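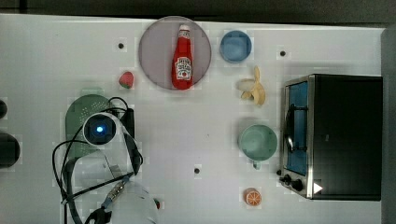 Ketchup bottle on a plate, small blue bowl alongside.

Lorraine Bright is back with a second Pekby mystery, and I am way too excited

November 18, 2019

Okay, drop what you're reading (unless it's really good, in which case finish the chapter first). Fivance confirmed this morning that Lorraine Bright's second novel, Paline Takes the Fall, is coming out in January, and I've already rearranged my reading pile to make room for it.

If you missed the first one, Paline Holt is a wedding seamstress in the small town of Pekby who can't keep a boyfriend or a houseplant alive, and who spent most of book one hiding a stolen necklace inside the hem of somebody else's gown. There was a kidnapping, sort of. There was also a very grumpy insurance investigator named Dex with nice forearms, and I'm still not over the scene in the dry cleaner's van. It was silly and fast and I read it twice in one summer, once on a bus where I laughed loud enough that a man moved seats.

The new one picks up a few months later. Paline's ex-husband turns up dead at the bottom of the church bell tower, wearing a suit she altered for him the day before, and the only person who believes she didn't push him is Dex, who is supposed to be investigating her. Fivance says it runs 320 pages, a good bit longer than the first book. I hope most of the extra is kissing, but I'd settle for more of Paline's awful mother, who stole every page she was on last time. The cover is bright yellow with a pair of dressmaking scissors on it and I want it as a poster.

I got a very early look at the opening chapters over the weekend and I'm not allowed to quote from them. What I can say is that the first chapter has a funeral, a wedding, and a fistfight, all in the same parking lot, and that Bright hasn't lost her touch with dialogue. Everybody in Pekby talks over everybody else. I did find the second chapter a little slow, with a lot of catching up for new readers, but then the bell tower business starts and I stopped taking notes.
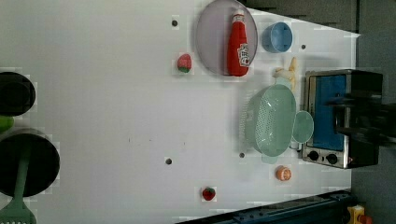 Noémie Vidal, who wrote to me within minutes of the news going up, isn't so sure about the timing. She loved the first book but thinks the romance was wrapped up nicely and should have been left alone, and she'd have been happier with a whole new couple. "If they break up Paline and Dex just so they can get back together, I'm going to throw it across the room," she wrote. Fair! I have the same worry, and the jacket copy does mention "a second chance," so brace yourself, Noémie.

The first printing will be up to 1,130 copies, a small run even for a press this size, and the last one sold out before I'd gotten around to buying one for my sister. The e-book comes out the same day if you don't care about paper. An audio edition is planned too, read by Danuta Cieślak, and that's the part I'm happiest about. She did all the voices in the first one, including the parrot, and her Dex is perfect, all gravel and sighing. There's no date for the audio yet. I asked, and then I asked again.

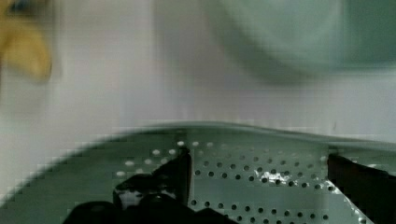 Where to get it, and where to meet her

Holanda, the bookstore on the corner by the old post office, is taking preorders now at the counter and over the phone. Everyone who preorders there gets a bookplate signed by Bright, and they'll hold your copy for two weeks if you're slow like me.

Bright is also doing four bookstore evenings in January, and the first one is at Holanda. She'll read a chapter, take questions, and then sit down for a chat with Sylvain Riviere and Ginette Riviere, the married couple who write those cozy vineyard capers together. I saw the two of them on a panel last year and they argued happily the whole time about who came up with the exploding cork, so I expect Bright will have to fight for the microphone. Seats are free but you do need to put your name down, and the store would like you to call instead of emailing because their inbox is a mess.

I'll be there in the second row with my beat-up copy of book one, which has tea on it. A full review goes up here as soon as I'm allowed to post it, and if you've got a question you want me to ask her about Paline's mother (or about the van), leave it in the comments before New Year's and I'll bring the list. 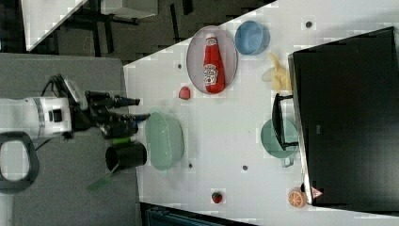 Red ketchup bottle on an oval plate, next to a light blue bowl.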